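Notes from the Recycling Corner

Hello again, neighbors! September is when Grerness fills back up, the porch lights come on a little earlier, and the bottle drive gets going again behind the Prorken Street library. Last spring we took in 3,000 bottles and cans between us, and the deposit money went straight to new raised beds at the Ferrand garden (the beans did beautifully, thank you for asking). 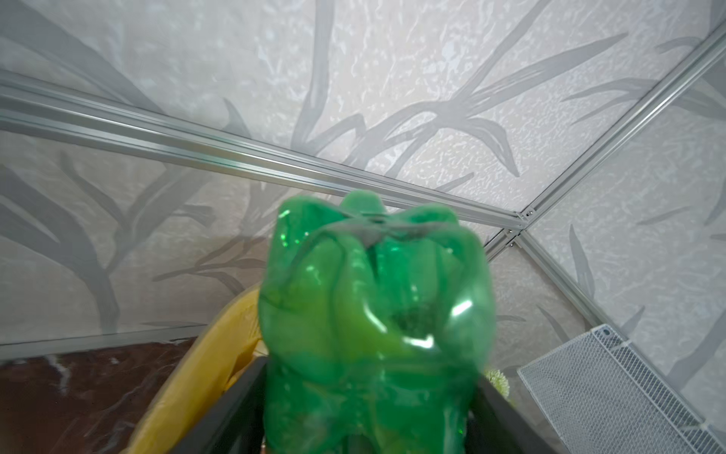

Sandrine Charpentier wrote to ask whether it's worth flattening things before you bring them over, and I've gone back and forth on this one for years. For the curbside bin, go right ahead and squash. A green soda bottle crumpled up until even its five little feet are pushed together takes up hardly any space, and you'll make fewer trips to the curb. For the drive, though, please leave them in shape, as the return machine at the market likes to read a whole label.

Caps can stay on – the sorting center changed its mind about that over the summer. A quick rinse is plenty, and you don't need to peel anything off.

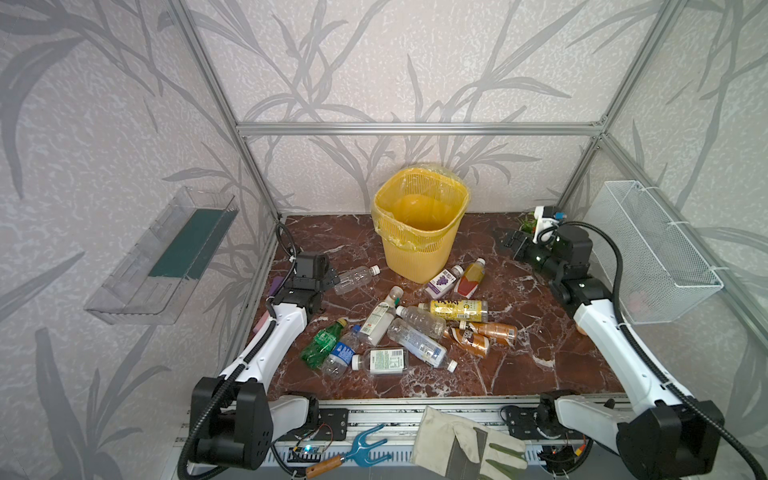
A lined yellow wastebasket, with bottles lying in front of it.

Now, about bags. We went through 44 of the big ones last season, and I'd love to see that number come down. If you carry your bottles over in a bag, shake it out, fold it up and take it home again. Mine lives in the coat closet and is on its third year.
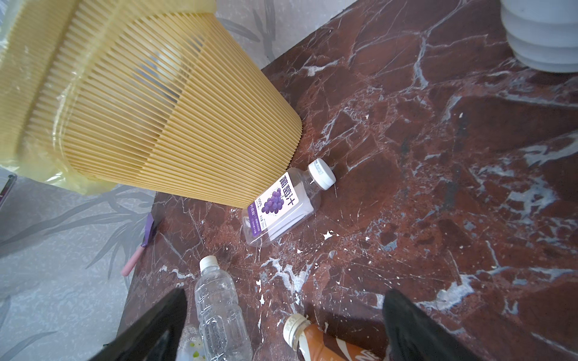
The shed is open from nine in the morning until noon, and there's a second table this time for glass, so you won't have to stand in one long line with your arms full. Children are very welcome – last year's crew was wonderful company, and fast!

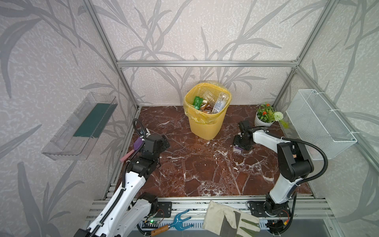

If you can't carry things over yourself, leave a note in the box by the library door and one of us will come by with the wagon. There will be coffee, and I'm bringing the plum cake.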